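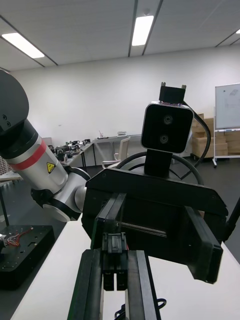 Getting two arms to share one connector

Every tutorial makes two-arm wiring look easy. I don't believe them, and neither should you. What follows got us a usable routine in the shared workshop at Ultley, after Tzu-hsuan Wan and I had thrown away most of the advice on the Vedell forum.

1. Fix the height first. Park both arms, measure from table to finger tip and write it down. Ours is 55 mm. The software will offer to work this out for you -- let it, then check with a ruler.
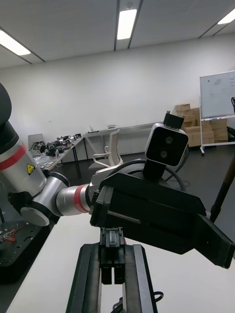

2. Cables cause more trouble than code. Move each joint through its full range by hand, power off, and watch for anything that pulls tight. Pay attention to the cable that curves behind the stereo camera on top of the gripper housing, and leave it more slack than looks tidy.

3. Set the speed low. The default was 700 and I would not trust it near a board I had paid for. We run at 71.

4. Bring the plug in with one arm only. Keep the second close, but don't let it grip until the first has stopped. 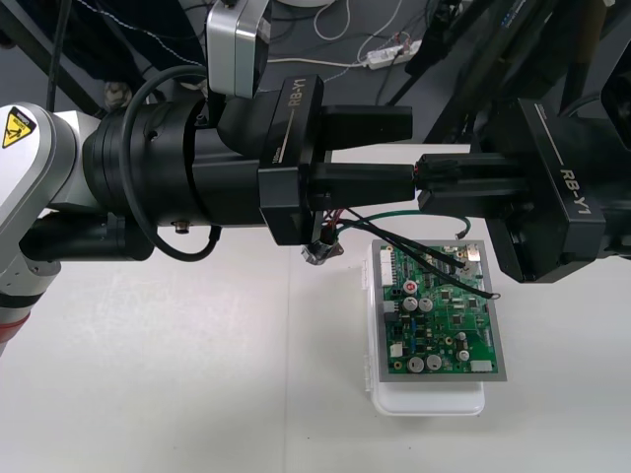

Plug held in the right gripper, board raised on its plastic box.

5. Repeat it before you brag. One good run proves very little, whatever the videos say. Change the board's position slightly and start again from step 1.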